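Cirkska 软指套装 P6(双臂叠衣用)

商品编号:787
适配:双臂桌面平台,平行夹爪
套装内容:黑色指尖垫、指板、腕部相机支架、螺丝包
库存:有货
上架:10/19/21

先说清楚,我是卖配件的,也是天天用配件的人。店里这套软指我自己装在机器上折腾了好一阵子才敢挂出来,下面写的都是我们工作台上的真实感受,不好用的地方也会写。参数表拉到最下面就有,赶时间的朋友直接跳过去看吧!

我们试夹爪一般不拿方块、杯子这些东西。硬的物体,随便一副手指都能夹起来,看不出差别。布料就不一样了,软塌塌的,边缘还会跑,夹深了带起下面一层,夹浅了一拉就滑。所以从九月开始,我和 Fatemeh Khosravi 就一直拿 T 恤做比较,换手指、换相机角度、换控制器,衣服还是那几件(洗了又洗,领口都快没型了)。

参加比较的一共两套手指,一套是 Esov 的硬质直指,一套就是这款。
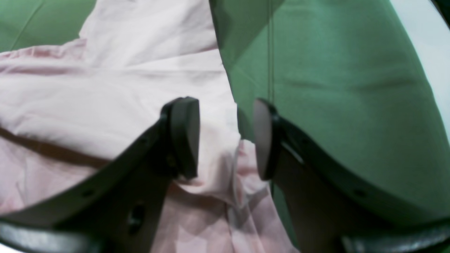
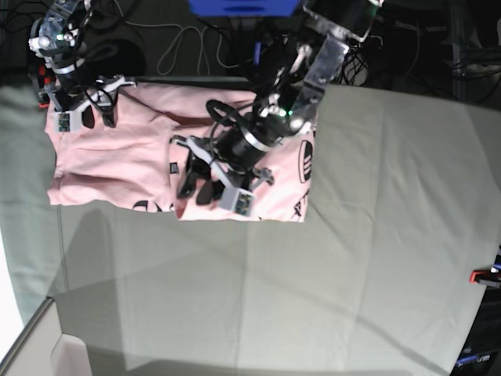

阅读时间:6 分钟

粉色这件是我最喜欢拿来测试的,料子薄,褶子多,铺在灰绿色的桌布上颜色分得开,调腕部相机的时候特别省心。如果你也打算做叠衣服,强烈建议先把桌布换掉!我们以前用过一块浅色的,浅色衣服一放上去,边缘检测基本就是在猜。

讲讲手感。这款指尖垫做成圆角的厚块,内侧是平的,两边对着夹。圆角的好处是往布上压的时候不容易把衣服戳住,手指可以贴着桌面慢慢合拢,布自己会拱起一个小褶,然后夹住。Esov 那套直指在这一步老是犁地,前面推起一大堆布,夹到的却只有一点点边。不过说句公道话,直指夹衣领那种厚的地方比我们这款稳,要是你主要处理厚料子,买它也不亏。

缺点也得讲。第一,指尖垫吃灰,棉絮粘上去以后摩擦力掉得很快,我现在每做完 13 件就用湿布擦一遍,擦完晾干再装回去。第二,指板偏宽,两只手靠得很近的时候要小心互相碰到,尤其是折袖子那一步,双臂轨迹得重新留余量。第三,装垫子的螺丝很小,掉进桌子缝里就别找了,套装里多放了几颗备用的。

相机这边,套装带的支架是装在夹爪下端的,镜头离布很近。近的好处是手指和布的接触看得一清二楚,夹没夹到、夹了多少,一眼就知道。坏处嘛,手臂一压下去,影子也跟着落在衣服上,画面忽明忽暗。Pejman Hashemi 的办法是把顶灯换成散光的,再加一盏侧灯,我照着做了,影子还在,但是淡了不少。另外广角镜头靠边的地方会有点变形,标定这一步不要偷懒。

控制器我们用的是 Dindale 的桌面版。夹持力一定要从低往高调,别一上来就给满,薄布给满力会留下压痕,熨都不好熨。合拢速度也放慢一些,最后那一小段尤其要慢。我习惯把两只手的参数分开存,左手负责抓,右手负责按,要的力气完全不是一回事。如果你的控制器只能共用一组参数,那就按抓的那只手来调,按的那只手在高度上补。

走线也提一句。腕部转动的幅度比想象的大,线留短了会被扯,留长了又会甩到衣服上。我一般留一个松松的弯,装好以后先空着手把几个极限姿态都走一遍,看看线有没有卡住,再放衣服。

买家常来问的几件事,一起写在这里:

单臂能不能用?能装,但叠衣服会很别扭,一只手抓的时候没有另一只手帮忙压住,布跟着跑。单臂拿来做分拣、取布倒是挺合适。

指尖垫磨坏了怎么办?可以单买,左右通用,下单时备注一下型号就行。

能不能只买相机支架?可以,找客服 Ladan Bahrami 改价,她那边有单独的链接。注意支架不含相机模组,请自备。

Pan 系列的旧夹爪能装吗?孔位不一样,需要转接板。转接板的图纸是 Sarla Singhal 画的,想自己打印的朋友留言找我要文件,不收钱。

参数
指尖垫颜色:黑
指板颜色:哑光黑
每套手指数:2 副(左右臂各一)
备用螺丝:6 颗
安装工具:内六角扳手,随套装附送
保修:13 个月,指尖垫属于耗材,不在保修范围内

发货前每一套我都会上机试合拢,两边指尖对不齐的直接换掉。收到以后如果发现合拢时有缝,先检查指板螺丝有没有拧平,还不行就拍段视频发过来,我给你换。

相关商品:替换指尖垫(成对)/腕部相机支架/Pan 转接板/灰绿色桌布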